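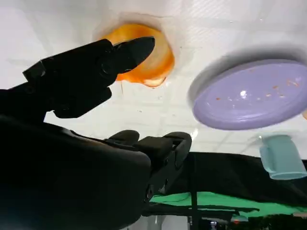 *An orange bowl on a white surface. Photo: Arturo Rizzi*

Mullbridge council will stop booking face-to-face interpreters for most housing and benefits appointments this month and use a telephone service run by Datetti instead. The firm says callers will reach an interpreter "within moments". It hasn't said how long a moment is in Tigrinya.

The contract covers 3,000 calls a year. Last year the council made 517 in-person bookings, so either demand is about to soar or someone has bought a very large bundle.

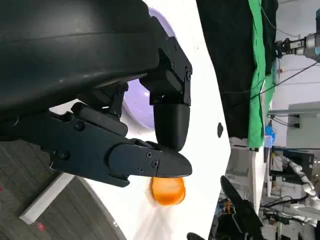

## What the trial showed

Not much. It ran for three weeks at the Görtz Road office and covered six languages, all of them easy to staff. The council's report calls feedback "positive" but doesn't give the number of people asked, or say which language they were asked in.

Drollinitz, the agency losing the work, says almost half its Mullbridge bookings ran over the hour. Datetti's standard call is shorter than that, and the agency plainly has its own reasons for pointing it out.

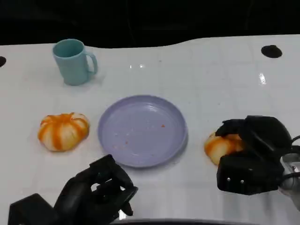

## Who can still ask for someone in the room

Deaf residents who use British Sign Language keep their in-person bookings. Child protection meetings are also exempt. Everyone else must apply in writing, and the form published on January 8, 2025 is in English only.

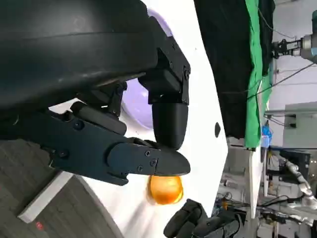
**Will the change save money?**

The council expects it to, but it hasn't published the price per call, and unused calls can't be carried over to next year.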